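Small Frames and Clamps
Handout for Session 6: Holding Work While Glue Sets
Karam Workshop, evening course in light woodwork

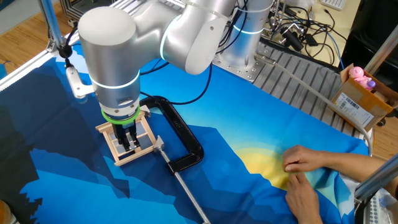 This session covers the craft stick frame and the clamps we use alongside it. Please read the notes before Tuesday if you can, as the glue does not leave much time for questions once it is out of the bottle. Keep the sheet afterwards. We come back to clamps in Session 9, when the joints are larger.

What you will make

A small square lattice of thin craft sticks. It can serve as a shallow tray, a panel for the side of a box, or a support for something light such as a drying flower head. Most people in earlier groups have kept theirs on a desk for paper clips. The frame is a modest thing, but it has a lot of joints for its size, and each joint has to be placed, glued and held.

Preparing the table

Cover the table with a cloth. An old printed cotton one is fine and the pattern does not matter. The cloth keeps glue off the table and stops the sticks sliding about while you lay them out. Pull it flat before you begin. A crease under one corner will lift that corner, and the frame will dry with a twist in it.

Put a sheet of baking paper between the cloth and the frame for the gluing stage only. Take it away again when the glue has set, or you will find yourself sanding bits of it off the underside.

Choosing the sticks

Sort through the pack before you start. Roll each stick on the table with a fingertip and put aside any that rock. Bent sticks can be kept for spreading glue. Check the edges too - a stick with a rough edge will not sit flat across its neighbour.

You need 17 sticks for the full lattice as drawn on the board. Take one or two more than that, as sticks split now and then when they are cut. Cut with side cutters, not scissors, and tidy the ends with fine paper.

Laying out

Lay out the whole frame dry first. Start with the two outer sticks, set parallel, then put the cross pieces over them in the manner of a ladder. Check the two diagonals with a strip of card: mark the length of one on the card, then turn it and compare. If they match, the frame is square. If they do not, push gently on the two corners that are furthest apart and check again.

Draw a light pencil line at each crossing. These lines tell you where the glue goes, and they let you put a stick back in the right place if it moves.

Gluing

Use a small dot of glue at each crossing. People nearly always use too much. The surplus comes out at the sides, goes hard and shows as a shiny patch that will not take stain. Wipe it with a damp rag straight away if it happens.

Work from one end to the other and press each crossing for a few seconds before going to the next. Then leave the frame alone. It can be picked up gently after 9 minutes with the Brikari white glue we have in the cupboard, but it is not strong until the following day.

Clamps in general

A clamp does one job. It pushes two surfaces together and keeps them there. Glue is at its strongest as a thin layer between parts that fit closely, and a clamp helps to close the gap. It cannot put right a bad fit. If you have to screw hard to bring two parts together, take them apart and look at the joint.

The C-clamp (often called a G-clamp)

The names mean the same tool. You will hear both in the workshop, and the Drisar catalogue lists them under G. The parts are as follows.

The body is the large curved piece that gives the clamp its name. It has to resist bending, so on the bigger ones it is thick and rather heavy.

The screw passes through one end of the body. Turning it closes or opens the gap.

The swivel pad sits on the tip of the screw. It stays still against the work while the screw turns behind it, and it can tilt a little if the surface is not quite level. If a pad is stiff, clean it and add one drop of oil.

The T-handle is the bar through the other end of the screw. It slides from side to side so that you can get a turn in when there is something in the way. Slide it to the middle when you have finished, so that it does not catch on a sleeve.

Using a large clamp near small work

A large C-clamp will crush craft sticks without any effort on your part. Do not put the pad directly on the frame. There are two safe ways to use it.

The first is to put the frame between two flat boards, with baking paper on both sides, and clamp the boards. Bring the screw up until the pad touches, then give it a quarter turn and stop. The boards spread the load over every crossing at once.

The second is to use the clamp to fix a straight batten to the edge of the table and push the frame up against it. The clamp then holds the batten and never touches the sticks. This is the better way if you are still adding pieces.

Lay a clamp down on its side when it is not in use. Stood on end it will fall over, and the weight is enough to go through a finished lattice. Keep it a hand's width from the frame.

Common faults

Frame rocks on the table: a bent stick, or a crease in the cloth. Put it under a flat board overnight with a book on top. This cures slight cases.

Crossing comes loose: too little glue, or the stick was moved while the glue was setting. Scrape off the old glue and do that joint again.

Dents in the wood: clamp used without boards. A drop of warm water will sometimes raise a shallow dent.

Frame out of square: diagonals not checked. There is no cure once the glue is hard, other than soaking.

For next time

Bring your finished frame, unstained, and a pencil. We will be fitting a thin base from the Doltora offcuts box, so measure the outside of your frame in both directions and write the figures on the back of this sheet. Clamps go back on the rack by the door, with the screws wound in.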